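The Lake at Trovilik

My aunt left me a cabin on a lake I had never seen, and along with it she left me a canoe with a hole in it, a wood stove, and Filipa Vieira.

I should explain Filipa. She lived on the next lot over and she had a key. She also had opinions about the cabin, the stove, the lake, my shoes and the way I said Trovilik (you lean on the middle, apparently, and I'd been leaning on the front the whole drive up). She was standing on the porch when I pulled in, and she said, "You're the niece," and I said I was, and she said, "You missed the ice going out," like I'd skipped a funeral.

Now, I'm from a place where lakes just sit there. You have a summer lake and then you have a winter lake and at some point in between one becomes the other and you go buy different boots. I had no idea ice going out was a thing you could attend. But at Trovilik they talk about it the way my family talks about weddings. Who was there, who cried, what it sounded like.

"It sounded like what?" I said.

"You'd have to come in November and stay through," Filipa said, and she went home.

So that was my first summer. I patched the canoe, badly. I learned that the creek coming in at the top end is called the Momero and that it drops off a ledge back in the spruces, and the falls don't have a name of their own, everybody just says "up the Momero." I went up there nearly every morning. There's a flat rock where you can sit with a cup of something and get slowly soaked without noticing. My aunt had a whole system for cups of something. She kept more tea than one woman could drink in a lifetime, and I worked my way through it all that summer without making a dent.

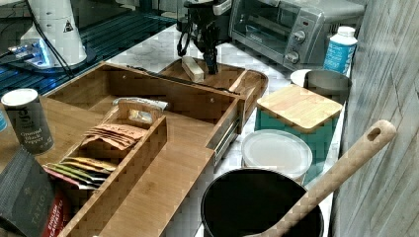 Tea, packed upright and ready for company.

I had a job in the city then, with a company called Asadi that did payroll software, and I was supposed to be back at my desk after two weeks. I called my boss from the one spot on the road where the phone worked. I said there were problems with the roof. There weren't, it was a wonderful roof. She gave me two more. When those ran out I called again and told her the truth, which was that I wanted to hear a lake freeze, and there was such a long silence that I thought I'd lost the signal.

"Is that a medical thing?" she said.

Anyway, I don't work there anymore.

The fall was short. People warned me and I nodded along, but I figured I'd get a few weeks of pretty leaves first. I got one windy weekend! Monday the birches were bare and Filipa came over with a splitting maul and watched me use it wrong. She never took it away from me or showed me anything. She'd just make a small noise in her nose, and I'd move my feet, and if there was no noise the next time, I'd gotten it.

We weren't friends yet, I don't think. She'd known my aunt for most of her life and I was what she got in exchange. One night I asked what the two of them used to do up here all winter, and she thought it over and said, "Argued." Then a while later, when I was rinsing the cups, she said, "She was wrong about nearly everything," and she had to go stand on the porch for a bit.

The creek went first. I hadn't expected that. I'd been thinking of the falls as the strong part, all that noise and shoving, and the lake as the part that would give in. But I went up the Momero on a still gray morning and there was a collar of ice around the top of the ledge and long ropes of it down both sides, and the water was running down the middle in a kind of sleeve it was building for itself. Every day the sleeve got thicker. Every day it was quieter. By the end of the week I could put my ear right against the ice and hear the creek going down inside, like somebody talking in another room of a house.

I ran all the way back to tell Filipa, who had only seen it every year since she was born.

"What color?" she said.

I said white. She made the noise.

So I went back the next day and looked again, and okay, it wasn't white. It was a little bit green at the bottom and sort of tea-stained where it came over the ledge, and in one place, way back in behind a fold, it was such a strong blue that I took my mitten off and put my hand in there to see if it would turn blue too. I came back and told her all that and she put the kettle on, and I think that may have been the day we got to be friends.

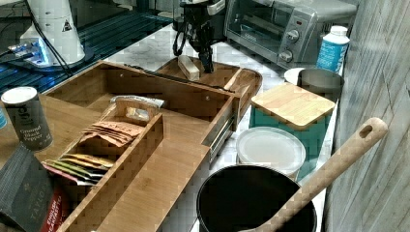

The lake took longer. It's deep, and it had a whole summer stored up in it. It would skin over at the edges at night and then the wind would get up and break it all to pieces, and the pieces would wash up on the gravel by my dock, ringing. I lay in bed listening and thinking, is that it? Was that the sound? And in the morning Filipa would shake her head at me from across the lots before I'd even opened my mouth.

Then we had a night with no wind whatsoever. She banged on my door sometime after two and said, "Coat." I put my coat on over my nightgown and my boots on over nothing, and we walked down to the end of the dock, and the whole lake was flat black with the stars in it, and I honestly could not have told you if I was looking at water or ice.

"Sit," she said.

We sat there. I couldn't feel my ankles. I was about to say something (I'm always about to say something) when from way down at the far end, by the Staseck narrows, there came this note. I don't have a better word. It was low and it bent as it went, and it traveled the whole length of the lake and passed right underneath us and went on up toward the Momero. I felt it in the boards. Then another one came from the other side, higher, kind of a chirp, like a laser in an old space movie, and it ran off to meet the first one.

I grabbed Filipa's sleeve.

"That's it settling," she said. "It's getting bigger and there's no place for it to go."

It went on and on. Some of them were whoops and some were more like a door, and there was one long groan that made me laugh out loud because it was exactly the sound my aunt made getting out of a chair. I looked over and Filipa had her hand flat over her mouth and her shoulders were shaking, so I guess I wasn't the only one who thought so.

"Every year," she said, when she could. "I told her every year that's what she sounded like. She said it was me."

We stayed until the sky started going gray around the edges. My feet were a disaster. She rubbed them with a dish towel in front of my aunt's stove and called me several things in Portuguese, and then she told me that the going out was louder, and that if I meant to sit through that one too I'd better own some socks.

I asked when it would be.

"April," she said. "Could be May. You have someplace to go?"

I said I didn't, and she reached over and picked out a tea.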